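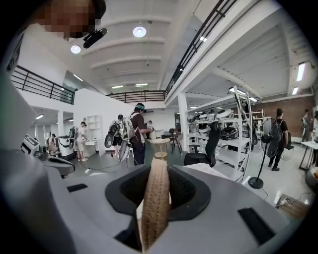
Figure 4(a). View from the camera on a gripper, with the finger in the foreground and operators wearing backpack rigs on the floor behind.

4.2 Pose recovery and time alignment

The Delter software receives separate streams from the gripper cameras and the head camera. Each device keeps its own clock, and each camera reports motion in its own coordinates. Before a recording can be used to train a control policy, the streams must be placed on one timeline and the gripper positions expressed in one shared reference. Both tasks are carried out after the recording has been copied to the server at Sestgate, so that the rigs themselves need do little more than store data.

The gripper camera gives a wide view of the space beyond the finger (Figure 4(a)). In a large hall this view holds many fixed features, such as railings, columns, ceiling lights and shelving, which are of use to the visual tracker. It also holds people. Features on a walking person can pull the estimated path away from the true one, and the error is hard to detect later if the person moves slowly. The tracker, Voser, therefore runs a person mask over each image before features are selected. A second, fixed mask removes the gripper housing and the finger. The fixed mask is drawn once for each gripper design and is stored with the camera calibration.

Voser is started afresh for every recording. An earlier version kept a map of the hall between recordings, but furniture and equipment were often moved and the stored map caused false matches near the floor. Starting afresh costs up to 30 seconds of processing for each recording, which was considered acceptable.

The head camera provides a second estimate of gripper position. Each gripper carries a cube with printed square markers, and the corners of every readable marker are used to solve for the position and direction of the cube in the head camera's coordinates. More than one face may be in view at once, as in Figure 4(b). Where this is the case, all corners are solved together as a single rigid body. This greatly reduces the sudden flips in direction that occur when a single small marker is seen at a steep angle.
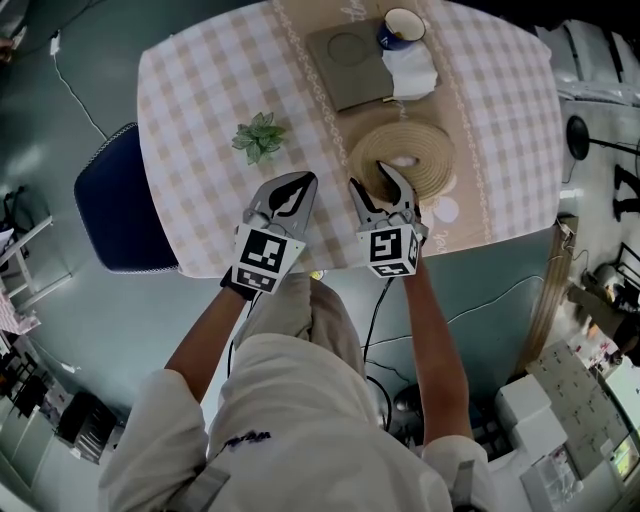

Figure 4(b). Head camera view of a table task. Both grippers carry marker cubes; the fingertips of the right gripper are in a coil of jute rope.

Time alignment makes use of the fact that both estimates describe the same movement. The speed of rotation is computed from the Voser path and again from the cube path, and the delay between the two is found by sliding one signal against the other. Rotation speed was chosen over position because it can be compared before the coordinate systems have been matched. A delay of more than 200 ms is treated as a fault, and the recording is set aside for inspection. The remaining recordings are then corrected for slow clock drift by repeating the search over short windows.

Once the timeline has been fixed, the two paths are joined in a pose graph. Cube measurements are given a weight according to the size of the marker in the image, so that a distant cube has little influence. When an arm or an object hides the cube, the solution relies on Voser alone until the markers can be read again. Gaps longer than 2 seconds are flagged in the output. They are kept in the data set, and the training code may include or exclude them by means of a single setting.

Patterned table coverings required one change to the marker detector. The square outlines of a checked cloth pass the first stage of detection in large numbers and are rejected only when their inner pattern is read. This wasted processing time without producing false positions. The Tunstall release of the software limits the search to a region predicted from the previous image, and returns to a full search only when no cube has been found within it.

The joined paths are written out together with an estimate of their error at each time step. The policy training described in the next section uses this estimate to reduce the weight of uncertain steps.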